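Dedwood swap room opens its doors again

31 Aug 2021

Well, we're back! After a long stretch with the shutters down, the Dedwood swap room took its first drop-offs this morning and I went along with two bags of my own clutter and a flask of tea, fully meaning to stay for ten minutes. I was there until they wanted to lock up.

If you've never been, the swap room is the long one behind the old Henríquez shoe shop, up the ramp and past the bike rack. You bring things you don't want, you take things you do, and no money changes hands unless you feel like putting something in the tin. Before the closure it was handling 127 drop-offs in a good month, and going by the queue on the ramp this morning I'd say they'll beat that easily.

Esperanza Mercado has been getting the place ready since April. She's had new shelves put up along the window side (much better, you can see the books at last) and the kettle has moved to the far end, so people wanting a brew don't block the people wanting a lampshade. She told me the count of things passed on last year, before they had to stop, was 2939, and she'd love to get past it by next summer. "Bring anything clean and in one piece," she said, "and if you don't know what it is, bring it anyway."
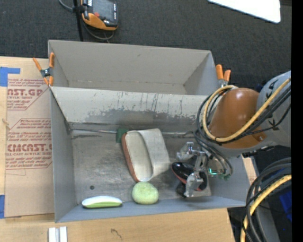
Odds and ends have always been my favourite part of the swap room. The books and the crockery go to their own shelves and the toys have a corner, but the small stuff that fits nowhere gets sorted separately, and that's where I end up every single time. I once came home with a brass doorknob and no door to put it on. You need a box for that sort of job that can take some punishment, and a grey one with a divider as scratched and streaked as that has plainly had plenty! I do like a divided box for sorting, mind you, as you can keep one side clear while you work through the other. My eye went straight to the off-white thing with the cream inside and the reddish-brown edge. Is it a shoe? Is it a little tray? I'd give it a home either way, and I'd have the pale green roundish one next to it as well, for the windowsill.

A few practical bits. Drop-offs are mornings only for now, and please don't leave bags on the ramp overnight, they only get rained on. Surnumari, the upholstery people from across the road, are giving a box of fabric ends every fortnight, so quilters should get in early. Pustex have offered to mend lamps and toasters for the cost of the parts, which is very good of them. The roof fund stands at 1652 pounds, and another 1000 would see the back gutter done before winter, so if you have a few coins going spare the tin is by the kettle.

I took two bags in and came home with one, containing a colander, three paperbacks and a very handsome teapot. My husband has asked where the teapot is going to live. I'm still working on that.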